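We use cookies to understand how visitors read this site. By continuing you accept our cookie policy. Accept / Manage settings

Learning to oil a table, slowly

When I moved to Gotdale, I had two suitcases and a rice cooker. The flat came without furniture, and for the first month I ate my dinner on the floor, on a folded blanket. I didn't mind it so much. But when winter came the floor was too cold, and I decided that a grown person should own a table.

I found mine at the Saturday market behind the Gemgate shops. The seller wanted 200 dollars. I am not good at bargaining in English, because I get shy and start to agree with the other person, so I paid 200 dollars. It was solid wood, he told me, and I believed him. It had white rings from cups and a sticky grey colour in the places where people had rested their arms for many years. I liked it for that. In my grandmother's house the table looked the same, and she would never let anybody repair it.

For some months I did nothing. Then one evening I put a hot pot directly on the wood, which I know is stupid, and made a mark the size of a dinner plate. After that I couldn't look at the table without looking at the mark. I began to read about oil.

There is too much to read about oil. One person writes that only tung oil is honest. Another person answers that tung oil is for people with no job and no children, as it needs so many days to dry. I read until two in the morning and knew less than before. In the end I went to the hardware store and bought the tin of hard wax oil that stood nearest to the door.

The sanding was the biggest part of the work. I carried the table to the balcony and used three kinds of paper, first the rough, then the middle, then the fine. I had borrowed a machine for the first one, but it screamed so much that I felt sorry for my neighbours, and the rest I did by hand. You must always go with the grain. I had read this sentence many times and still I went across it at one corner, while I was thinking about something else. In the morning, when the light is low, those scratches are very easy to see. I have made friends with them.

The dust goes everywhere. I found it in the sugar. I found it in a coat that was hanging in a closed wardrobe. If you live in a small flat, please close the balcony door, and put a wet towel along the bottom of it too.

After sanding, the table was so pale that I was a little afraid of it. It looked like a table from a shop, without a past. Then I put on the first coat of oil, and the colour came up under the cloth - I don't have a better word for it, it came up, like when you wash a stone from the beach. I stood there with my cloth and called my sister on video to show her. She said it was brown. It was before breakfast where she lives.

I want to write down what I did, for myself also, as I will forget it before the next time. I used very little oil, much less than I thought, and I rubbed it until my arm was tired. I waited 15 minutes and wiped away everything that was still shiny. Then I left it one night. I made 5 coats in this way, which is too many. The tin says 2. I could see no change after the third, but I was enjoying myself and I didn't want to stop.

One serious thing. The cloths with oil on them can become hot by themselves and start a fire when they lie in a heap. I laid mine flat outside on the concrete until they were stiff, and only then I put them in the bin.

It is August now and the table has been in use for the whole winter. Water stays on top in small drops if I wipe it soon. Red wine is fine. Turmeric is not fine, and I cook with turmeric almost every day, so there is a yellow area near my chair which grows in its own time. The mark from the hot pot is still there if you know where to look. I could have sanded deeper, but the wood is not so thick and I didn't want to lose more of it.

Next I would like to try the two chairs, which don't match the table or each other. They have many round parts, so I think I will need all of spring.
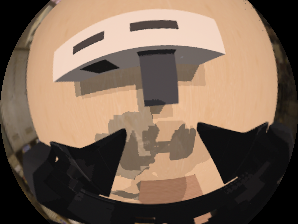
Boonyarit wrote that a soft paste of baking soda and water, left on for ten minutes, took most of the turmeric out of an oiled bench at home, but it also left a dull patch, and that patch needed fresh oil the next day. Try it first on the underside, the comment went on, and don't scrub.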